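Home Oxygen: Changes to Equipment Checks and Refills

September 1, 2026

Patients on long-term oxygen through the Solbridge program will move to a new equipment schedule this fall. It covers stationary concentrators, portable concentrators and backup cylinders. Prescribed flow rates are not affected. Any change to a flow rate still has to come from the prescribing doctor in writing.

Stationary units

Each stationary concentrator will be checked every 60 days at the patient's home. The technician measures oxygen purity at the prescribed flow, reads the hour meter, tests the power-failure alarm and replaces the inlet filter. The foam cabinet filter is still the household's job. Wash it once a week in warm water with a little dish soap, rinse it, press it in a towel and let it dry completely before it goes back in. A damp filter restricts air flow and can set off the low-purity alarm. Households with pets or a wood stove should wash it twice a week.

Keep the unit clear of walls, curtains and bedding on all sides. Do not run it in a closet. Tubing between the concentrator and the cannula may be up to 20 meters long if the flow is 2 liters per minute or less. Above that flow, ask before adding an extension. Long runs kink under rugs and door edges, and the patient often feels the drop before anyone finds the kink.

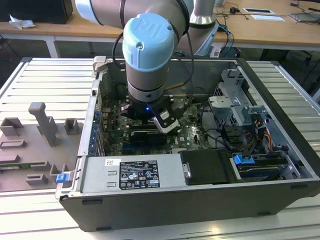

Portable units

Portable concentrators come in pulse-dose and continuous-flow models, and the numbers on them do not mean the same thing. A setting of 2 on a pulse-dose unit is a bolus size, which varies by manufacturer, and it should not be read as liters per minute. Patients changing from one model to another will have a walking test with a finger oximeter before they take the new unit home. The test is done at the Okum Street clinic by Dragica Gashi, respiratory therapist. Bring your usual shoes and your walker or cane if you use one.

Some patients breathe shallowly or through the mouth during sleep, and a pulse-dose unit may not sense those breaths. Unless the prescription says otherwise, use the stationary unit at night.

Batteries lose capacity with age. Run the portable unit on battery at your normal setting once a month and write down how long it lasts. Report the figure at the next home check.

Backup cylinders

Every household with a stationary unit keeps at least one full cylinder for power outages. Refill orders now go through the Tikkanen depot and need 5 working days. Orders placed in May under the old system that are still open have been carried over and do not need to be sent again.

Store cylinders upright in the stand supplied, or flat where they cannot roll. Keep them out of car trunks in hot weather. Use no oil, grease or petroleum jelly on the regulator, on your hands when you handle it, or under the nose. A water-based gel is suitable for dry nostrils.

Smoking and open flame

No one may smoke in a room where oxygen is in use. The same applies to candles, gas burners and e-cigarettes. Oxygen collects in clothing, hair and upholstery, so turning off the supply does not remove the hazard right away.

Supplies

Nasal cannulas are replaced every two weeks and extension tubing every three months. Humidifier bottles take distilled water only. The Brukix bottle has been withdrawn from the supply list and will be swapped at the next home check. Until then it can be used as before, provided the lid threads are not cracked.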